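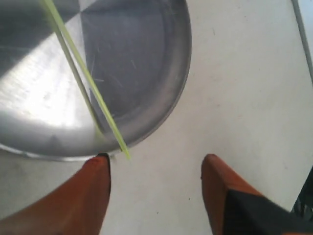 Big pan, fine scratches, one lime straw.

Forum: Kitchen Stuff > Pots and Pans
Topic: Scratches in the bottom of my big stainless pan, do I care?

bangash_cooks wrote:
So I finally have a proper big pan and I love it so much! It's the round Dakberg stainless one, and it takes up half my counter. My only question is the scratches. When the light hits it a certain way you get all these short pale marks going every which direction across the flat part. Look over on the bluish side of the photo, they're hardest to see in the bright patch. Can they be polished out? Should they be? I cook in it pretty much every night, onions mostly, and big batches of tomato sauce on Friday.

tinlid605 wrote:
Welcome to stainless! Those are hairlines and every pan I own has them. Brushed finish is great for this, they sort of sink into the grain after a while. Cook on!

Sarndale Sue wrote:
Gorgeous pan. I'd have a go at them though. Powdered cleanser, a few drops of water, soft cloth, and go WITH the brushing, never across it. I did 2 of mine in October and they came up so nice I called my sister into the kitchen to look.

tinlid605 wrote:
Sue, I have to disagree with you on this one. Cleanser is an abrasive, so you're swapping a few scratches you can see for a whole lot of tiny ones. It looks better for a week. I'd save it for burned-on stuff.

Sarndale Sue wrote:
Mine still look good and it's been months – but okay, I don't scrub them hard. Might be a different finish too.

naheed_s wrote:
Can we talk about the straw for a second, that green is fantastic against the steel. And the reflection next to it! I had to look twice, I thought there were two of them lying in there.

bangash_cooks wrote:
Ha, just the one! The paler line is the reflection. They came in a bag of 200 from Baneo and I'm using them for everything, iced tea, lemonade, smoothies. The kids fight over the green ones.

naheed_s wrote:
Do you wash them and use them again? I do, with one of those skinny little brushes. Soapy water, brush through, rinse, stand them up in a glass. Mine last ages that way.

tinlid605 wrote:
I tried that and gave up. Smoothie gets stuck halfway down and I can't tell if it's clean.

naheed_s wrote:
Get see-through ones like these then! You can hold them up to the window and check. I wouldn't do it with the solid color kind either.

pothook wrote:
Back to the pan. What are you stirring with? I had marks just like that and in my case it was a metal whisk. Went over to a wooden spoon and a silicone spatula and I haven't noticed new ones. Also don't stack anything in it without a dish towel in between.

bangash_cooks wrote:
Oh no. Metal whisk. Every single time. And yes I keep the colander in it, with no towel.

pothook wrote:
Well there you go!

Sarndale Sue wrote:
I still say try the cleanser on one small spot near the wall of the pan. If you hate it, stop.

bangash_cooks wrote:
I might try a small spot this weekend and report back. Or I might just make sauce. Does anybody have a favorite wooden spoon with a flat end? I want to get right into the corner where the side comes up.

pothook wrote:
Flat end is the way to go. Mine's olive wood, bought at a street market, no name on it, sorry. Get one with a long handle for a pan that size.

– Naheed Swati (naheed_s) moved this topic from General Chat to Pots and Pans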